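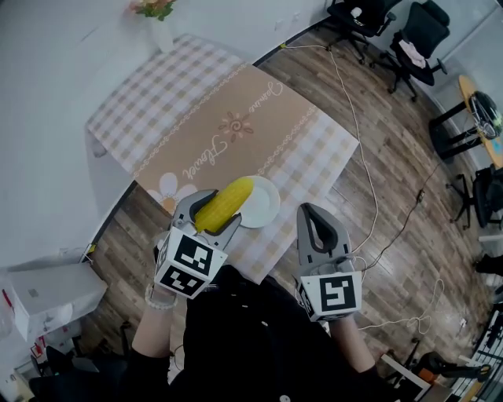 Page last modified: February 2018

Re: Is the Plovier box set worth it?

mulgatom wrote:
69 dollars for a comic strip I can mostly read at the library. They say "complete" but the first box said that too, and it was missing the colour Sundays. Anyone opened one?

inkwell_k wrote:
Got mine in June. Three volumes, decent paper. The Sundays are there. I reckon you're being harsh.

mulgatom wrote:
All of them? The Wekska reprint skipped four and hoped we wouldn't check.

Pip Fakus wrote:
Vol 2 has two strips out of order, and the Þrastardóttir foreword is padding. I sent mine back.

inkwell_k wrote:
Out of order by what, a week? Still reads fine.

mulgatom wrote:
Not for that money. I'll wait for a second printing.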